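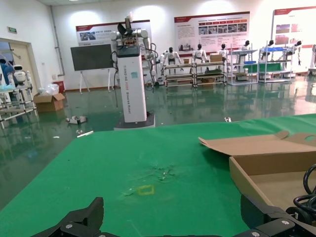
Betreff: Import der Artikelliste bricht ab, Bestände danach falsch
Produkt: Stotero Lager
Kategorie: Import / Export
Priorität: normal
Status: gelöst

Beschreibung des Kunden

Guten Tag,

wir benutzen Stotero seit dem Frühling für unser kleines Versandlager in Skorkel. Bis September hat der Import immer gut funktioniert. Seit Oktober bricht er jedes Mal an derselben Stelle ab. Unsere Datei hat 2.000 Zeilen und kommt als CSV aus unserem Shop, der mit Pisby läuft. Stotero liest die Datei bis zur Zeile 1.544 und zeigt dann die Meldung "Spaltenanzahl stimmt nicht überein". Die Zeilen danach werden nicht übernommen.

Das größere Problem ist für mich, dass die ersten Zeilen trotzdem gespeichert werden. Dadurch ist ein Teil vom Bestand neu und ein Teil noch alt. Gestern haben wir deswegen zwei Bestellungen angenommen, die wir nicht liefern konnten.

Was ich schon probiert habe:
Datei neu exportiert, das Ergebnis ist gleich.
Anderer Browser, auch gleich.
Den Cache gelöscht und mich neu angemeldet.
Die Zeile 1.544 ganz gelöscht. Dann kommt die Meldung wieder, aber bei einer späteren Zeile.

Ich bitte um einen Hinweis, wo ich suchen soll. Entschuldigen Sie bitte mein Deutsch, ich hoffe, alles ist verständlich.

Antwort Support

Vielen Dank für die ausführliche Meldung. Bitte öffnen Sie die Datei in einem einfachen Texteditor, nicht in der Tabellenkalkulation, und kopieren Sie uns die betroffene Zeile hierher. Welches Trennzeichen ist im Import eingestellt?

Antwort Kunde

Das Trennzeichen ist Semikolon, auf beiden Seiten. Die Zeile sieht im Editor so aus:

BU-K-M;Faltkarton Bustos; mittel;Regal C;40;Stück

Jetzt sehe ich es auch selbst. In der Bezeichnung steht ein Semikolon, das dort nicht sein darf. In der Tabelle habe ich nur gesehen, dass der Text ein bisschen verschoben ist, und habe gedacht, das ist die Spaltenbreite. Im Oktober haben wir die Kartons von Bustos neu angelegt, und die Namen wurden aus der Lieferantenliste kopiert.

Dazu habe ich noch eine Frage. In der Artikelmaske kann man ein Bild hochladen. Werden diese Bilder durch einen neuen Import überschrieben?

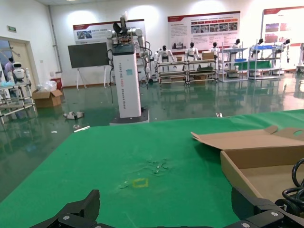

Grüne Tischfläche mit gelb markiertem Quadrat, rechts ein offener Karton

Antwort Support

Bilder bleiben beim Import erhalten, solange sich die Artikelnummer nicht ändert.

Zum eigentlichen Fehler: Bitte stellen Sie im Export von Pisby die Option "Textfelder in Anführungszeichen" ein. Danach darf das Semikolon in der Bezeichnung stehen bleiben. In Stotero wählen Sie unter Import, Erweitert als Texterkennung das doppelte Anführungszeichen. Aktivieren Sie dort auch "Nur vollständig importieren". Mit dieser Einstellung wird bei einem Fehler nichts gespeichert, und der alte Bestand bleibt ganz erhalten.

Antwort Kunde

Ich habe beides eingestellt und um 16:20 Uhr den Import neu gestartet. Er ist ohne Meldung durchgelaufen, alle 2.000 Zeilen sind da. Danach habe ich in der Datei nach weiteren Semikolons in den Namen gesucht und über 40 Artikel gefunden, alle von Bustos. Ich habe sie im Shop trotzdem korrigiert, weil es auch auf dem Lieferschein nicht schön aussieht.

Ein Wunsch noch: Die Option "Nur vollständig importieren" ist sehr versteckt. Für mich wäre es besser, wenn sie von Anfang an aktiv ist.

Von meiner Seite kann das Ticket geschlossen werden. Vielen Dank für die schnelle Hilfe.

Antwort Support

Den Wunsch haben wir an die Entwicklung weitergegeben. Das Ticket wird geschlossen. Wenn der Fehler wieder auftritt, antworten Sie bitte einfach auf diese Nachricht, dann wird es automatisch neu geöffnet.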